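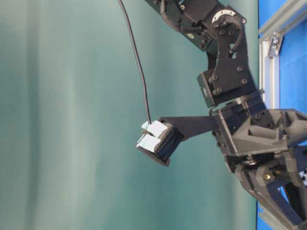

About Us

Hi, I'm Lucie Grewal, and I run the bench rules at Pralstead. I know that's an odd way to start an About page, but rules are most of what we sell, so you might as well meet the person who nags about them first.

Pralstead is a small shop in Estley. We help labs, schools and little manufacturers write down how they work with robot arms, and then we stick around long enough to see if anyone can live with what got written. We have our own arms too, and everything we recommend gets tried on them before it goes near a client. If a rule makes our own people roll their eyes by lunchtime, it goes back in the drawer.

How we got going

I used to look after small arms at a training center, the kind built from hobby servos and plates and a lot of screws. We had a big binder of safety rules that had been written for a much bigger machine in a much bigger building. It told us to check the light curtain. We didn't have a light curtain! It had nothing at all on what to do with a cable that kept working its way into a joint, and that was our actual problem every other afternoon.

So I started keeping my own notes on a clipboard, and people started photocopying the clipboard. Then Mélanie Arsenault came by to teach a wiring class, read the whole thing standing up, and told me that half of it was good and the other half was me complaining. She was right. She rewrote the complaining half over a couple of weekends, and we've been working together ever since. She handles wiring, connectors and anything with a fuse in it. I handle the writing, the training days and the phone.

We opened in May with one bench and a borrowed label printer. We now have 1,415 square feet and our own label printer.

The Bench Book

Our main thing is the Bench Book. It's 20 pages and it's going to stay 20 pages. When somebody wants to add a page, a page has to go, and that has led to some long meetings (the gloves page went, came back, and went again).

The Bench Book isn't a legal standard and it doesn't replace one. If your machine falls under national or international safety rules, those come first, and we'll tell you so on the first call. What we write is the layer under that, the everyday stuff that official documents leave to you. A few bits of it, so you get the flavor:

Cables get looked at before power goes on. Run a finger along every cable with the arm off, from the base to the tool. Where there's a carrier chain, check that the links are closed and nothing is sitting on top of it. Where there isn't one, move the arm by hand through the reach you plan to use and watch how much slack is left at the far end. If it goes tight, stop and reroute it. Don't just promise to drive carefully.

Connectors don't carry loads. We're stubborn on this one. A plug at the end of an arm should never be the thing that stops a cable from traveling any farther, so there has to be a tie or a clamp somewhere before it. Mélanie will come to your bench and find the one you missed.

Open pins get a note. If a header or socket has positions you aren't using, write down which ones, and which way round the plug goes. It takes a minute, and it has saved us more boards than anything else in the book.

Screws get a mark. One stroke of paint pen across the head and onto the plate. Next time you walk past you can see if it has turned. Servo horns go first in our experience, so they're at the top of the weekly sheet.

One person has the stop. You say it out loud: "I've got the stop." If you need to put it down, you say that too, and the arm goes off until someone else picks it up. New folks feel silly saying it for a day or so and then they do it without thinking.

Hands out before a homing move. Every time, even if the arm was only six inches from home. Especially then, I'd say -- short moves are when people leave a thumb on a bracket.

Keep the background plain. This one surprises visitors. We like a plain, uncluttered surface behind the working area, in a color that isn't the color of the tool. You spot a stray wire sooner, and so does anyone helping you over a video call.

Write down the near misses. Ours go in a notebook by the kettle. We're up to 435 entries, and a good many are just "pinched sleeve, my fault, LG." No names get read out at meetings unless you signed your own (I always sign mine).

What we do for clients

Mostly we come and watch. A first visit is a full working day, and for the morning I try very hard not to say anything at all. We want to see how the arm gets switched on when people are busy and the good screwdriver is missing. After lunch we sit down together and go through what we saw, and you tell us what we got wrong, because we always get something wrong.

Then we write you a bench book of your own. It has your part names in it and your room, and it uses whatever your people call things. One group we worked with called their wrist joint "the elbow" and had done so for years. The book says elbow. There's a small drawing next to it.

We come back after the book has been in use for a while and ask which rules are being skipped. If everyone's skipping the same rule, we figure the rule is bad and fix it. If one person is skipping all of them, that's a different talk, and I'm happy to be the one who has it.

We also run the Liang course, named after the street our first classroom was on. It's two days, hands on, with no slides after the first hour. You learn to set up a small arm, route its cables, do the daily and weekly checks, and hand it over properly to the next person. The handover is the hard part! People who can rebuild a gripper from a bag of parts will still walk off without mentioning that joint three has been making a noise. As of the last class, 2,998 people have taken it.

And there's Grevix, our checklist tool. It's a plain web page that shows the day's checks one at a time and keeps a record of who did them. You can't tick them all at once. We get asked for that button a lot, and no.

What we won't do

We don't certify machines, and we won't write you a letter saying that a machine is safe. We won't write a book for a bench we haven't stood next to. We don't sell arms or parts either, and nobody pays us to suggest theirs, so when Mélanie tells you to change a bracket she just wants the bracket changed.

We also don't do surprise visits, even when a manager asks us to. People hide things from surprise visitors, and then we can't help with them.

Coming to see us

The shop is open to visitors most mornings from 9 a.m., and you're welcome to come look at the benches, flip through the near miss notebook and try the checks yourself. Closed shoes, please, and tie back long hair. Lanyards come off at the door. There's a hook for them, next to mine.

If you're a school, ask about the short version of the Bench Book. It's free to copy, and we'd love to hear what your students cross out.

-- Lucie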